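Roos Kuipers keeps the two-armed machine at Horach running, a job she describes as "mostly cables." In May she replaced the lead on the right wrist for the second time. "It rubs at the elbow. I moved the loop, so now it rubs somewhere more expensive."

Her log stands at entry 209, and a good share of the entries say "tightened." Mornings start with the fingers: open, close, listen. "If it clicks, I get coffee first. Then I deal with it."

The whiteboard job is her test after any repair. The right gripper holds a yellow eraser, and red marker is the enemy. 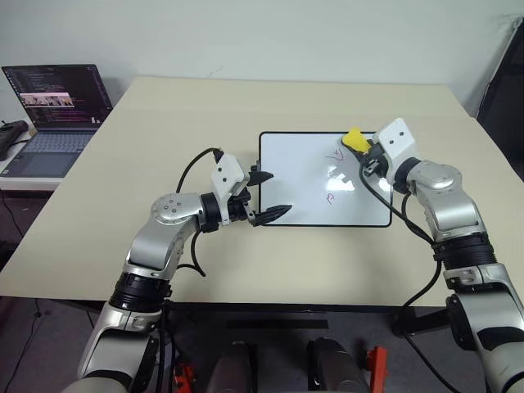 Words: Milan Van der Linden | Hendton

"A bad zero shows up right away," she says. "It wipes the table beautifully."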